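Speaker notes, Divya Kandasamy
Session: Slotting and bin discipline in small stockrooms
Slot: 27 minutes, then questions

**Before starting**

Check the clicker. Handout goes out at the end — people read ahead otherwise. The Gutville floor plan is on the last sheet, printed at full width. Water on the left side of the lectern.

**1. Opening (2 min)**

State the subject directly. Slotting means deciding which item lives in which location. Most small stockrooms never decide it. Items go where there was space on the day they arrived, and they stay there for years.

The Gutville stockroom carried 722 active part numbers when I took it over. The location field in the system was filled in for all of them. A cycle check of 100 lines found 17 in a location other than the one recorded. Pause on that figure. Every one of those lines is a search, and the picker does the searching.

Do not apologize for the figure. It is typical of the rooms I have worked in.

**2. Terms (3 min)**

Define these once and use them the same way for the rest of the talk:

- Location: a fixed address. Aisle, bay, level, position.
- Container: whatever holds the stock. It can move between locations.
- Pick face: the location a picker takes from.
- Reserve: everything else.

The common mistake is to treat container and location as one thing. A bin with a label reading "B-04-2" will sooner or later be carried to C-01-1 and still say B-04-2. Put the address on the shelf edge. Put the part number on the bin. Two labels, two jobs.

Somebody will ask about license plates (a unique number per container). Say they are worth it above a certain size and that Gutville was below it. Move on.

**3. Velocity classes (4 min)**

Use pick lines per period. Annual dollar value is an accounting ranking and it tells the picker nothing. A ten-cent washer pulled 30 times a week belongs at waist height. An expensive spindle pulled twice a year belongs on the top level, or in reserve.

Procedure, read slowly:

1. Export pick lines by part number for the last 12 months.
2. Sort descending.
3. Draw the class A line where the curve visibly bends. Do not use a fixed percentage.
4. Remove any part that has been superseded.
5. Walk the A list with the person who picks it.

Step 5 takes a morning. Jidora — the contract kitting outfit we used for a season — skipped it, and their A list put two near-identical gaskets side by side. Mis-picks on that pair went up until the two were moved to separate bays.

Seasonal parts need a second pass. Run September against the spring months and compare. If a part changes class between the two, give it a home in the middle and leave it there.

**4. Containers (5 min)**

Longest section. Slow down.

A container should be chosen from the inside dimensions. Catalogs print the outside ones in larger type. Wall thickness and draft both take space, and a bin that tapers toward the bottom loses more than people expect. Measure the floor of the bin.

Mixed contents are the next problem. Stacked goods and flat goods can share a bin if each stays on its own side and the picker can see both from the front. When the flat item slides under the stack, the bin has one visible part and one lost part.
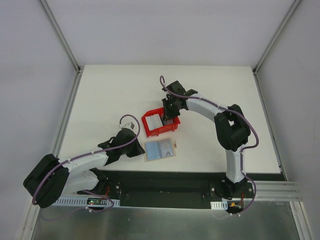
*Mixed contents: white stack at left, dark flat item to its right.*

Rule used at Gutville: two part numbers per bin at most, and never two that share a shape. Add a divider if either part is thinner than the label. Dividers should reach the full height of the wall. Half-height dividers get overfilled within a week.

Color. Decide what a color means or buy a single color. At Estier the bins came in whatever the supplier had, and three people gave me three explanations of what blue stood for. A color code that has to be explained by memory should be written on the end of each aisle.

Fill level. Mark it on the inside wall. Replenish to the line, stop at the line. If the incoming quantity does not fit under it, the remainder goes to reserve and gets its own location record.

**5. Replenishment (4 min)**

Two-bin method for class C fasteners and consumables. Front bin empties, card goes in the rack, rear bin moves forward. No system transaction until the card is scanned.

Min/max for everything else. The minimum is usage over lead time plus a buffer. Set the buffer per supplier. Baptiste ships on a fixed weekday and gets a small one. Suppliers who ship when the truck is full get a large one.

Review minimums quarterly. Change no more than one class at a time, or the effect cannot be traced.

**6. Counting (3 min)**

Cycle count by location, in aisle order. Counting by part number sends the counter back and forth across the room and never finds stock sitting in a location that should be empty.

Record three results separately: quantity wrong, location wrong, label wrong. They have different causes. Merging them into one accuracy figure hides the one that can be fixed cheaply, which at Gutville was labels.

Blind counts only. Do not print the expected quantity on the sheet.

**7. Gutville re-slot (4 min)**

Switch to the floor plan. Order of work was A items first, one bay per evening, system updated before the shift ended. No bay was left half moved overnight. Empty bays were used as swing space, so at least one had to be cleared before anything else could start.

If time is short, cut the swing space detail and keep the rule on half-moved bays.

**8. Close (2 min)**

Repeat the two-label rule. Point to the blank cycle count sheet in the handout.

Likely questions: barcode hardware (no recommendation), vertical carousels (no experience with them), kitting versus loose picking (separate talk, offer to send the notes).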